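5 Sortierplatz mit zwei Ablageschalen einrichten

Dieser Abschnitt gilt für die Ablageschalen der Reihe Skitow beim Sortieren von Karten und flachen Kleinteilen.

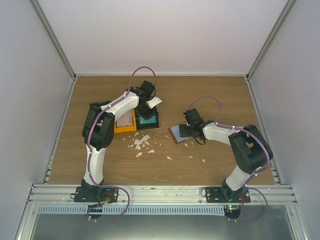 5.1 Vorbereitung der Arbeitsfläche

1. Räumen Sie die Tischplatte vollständig ab und wischen Sie sie mit einem trockenen, fusselfreien Tuch ab. Scheuernde Reinigungsmittel sind auf Flächen mit Holzdekor nicht zulässig.

2. Legen Sie die Position der Schalen fest. Der Abstand zur Vorderkante der Tischplatte muss mindestens 20 cm betragen.

3. Prüfen Sie die Auflageflächen der Schalen auf Klebereste und Grate. Beschädigte Schalen sind auszusondern.

Hinweis: Für Tische der Reihe Vilela sind rutschhemmende Unterlagen als Zubehör erhältlich. Die Unterlagen dürfen nicht über den Schalenrand hinausragen.

5.2 Aufstellen der Schalen

1. Stellen Sie die orangegelbe Schale auf die linke Seite. Sie nimmt die Karten auf.

2. Stellen Sie den blaugrünen Kasten mit dem dunklen Rand rechts daneben. Er ist für flache Einzelteile ohne Beschriftung vorgesehen.

3. Richten Sie beide Behälter parallel zur Tischkante aus. Der Spalt zwischen den Behältern darf 3 mm nicht überschreiten — andernfalls können dünne Teile hineinrutschen.

4. Kontrollieren Sie den Stand durch leichten seitlichen Druck auf den Rand. Kein Behälter darf kippeln.

VORSICHT
Die Schalen sind nicht stapelbar, solange sich Karten darin befinden. Bei Missachtung können die Karten knicken.

5.3 Einlegen und Entnehmen

1. Legen Sie Karten stets flach und einzeln ein. Die Kennzeichnung zeigt nach oben.

2. Fassen Sie Karten und Flachteile nur an den Kanten an. Blasse Aufdrucke sind empfindlich gegen Abrieb.

3. Unterbrechen Sie das Einlegen, sobald die Füllhöhe fast 2 cm erreicht hat, und leeren Sie die Schale in den Sammelbehälter Fedanen.

4. Tragen Sie die entnommene Menge in das Begleitblatt ein. Ein Begleitblatt ist für höchstens 200 Teile vorgesehen.

Hinweis: Teile, die sich nicht eindeutig zuordnen lassen, verbleiben bis zur Klärung außerhalb beider Behälter.

5.4 Reinigung und Aufbewahrung

Die Behälter sind jeweils am Freitag nach Arbeitsende zu leeren und mit einem feuchten Tuch auszuwischen. Sie müssen vor dem nächsten Einsatz vollständig trocken sein. Lagern Sie leere Schalen mit der Öffnung nach unten und schützen Sie sie vor direkter Sonneneinstrahlung.

Ersatzschalen und Unterlagen können über die Materialausgabe Plandthorpe bezogen werden. Bei der Bestellung sind Farbe und Randausführung anzugeben.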